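Automatisation | Temps de lecture : 2 min
Imprimer | Envoyer par e-mail

Chez Gremon, le défaut est apparu en June, pendant les essais de la pince Prutik : la mesure d'ouverture dérivait en cours de série. « Sur 212 prises, 19 étaient enregistrées avec les doigts fermés trop tôt », explique Celina Kaczmarczyk, chargée des essais. Rien n'était signalé à l'opérateur.

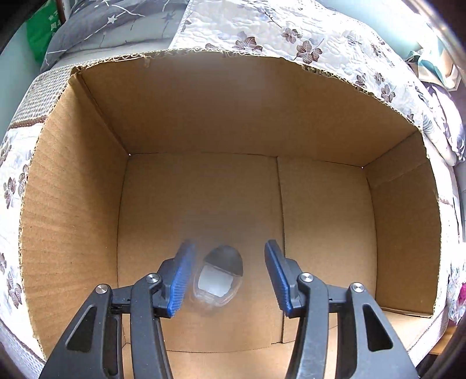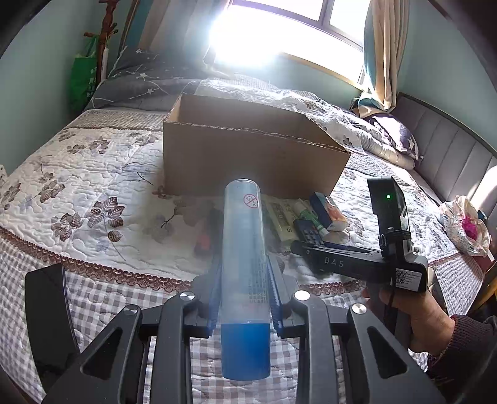
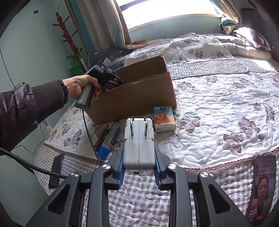 Pinces manuelles à patins bleus striés, essais sur petits objets.

La cause était mécanique. « Un axe prenait du jeu, environ 2 degrés. Le codeur restait juste, la géométrie ne l'était plus. » Les objets à paroi mince y sont les plus sensibles : l'effort de serrage calculé est faux dès le contact.

Les 4 axes sont désormais contrôlés avant chaque série, au couple, puis la pince est refermée à vide pour reprendre le zéro. Le logiciel Grurkotell rejette les prises hors tolérance. « Les anciennes données restent isolées. Je n'ai pas encore décidé si on les corrige. »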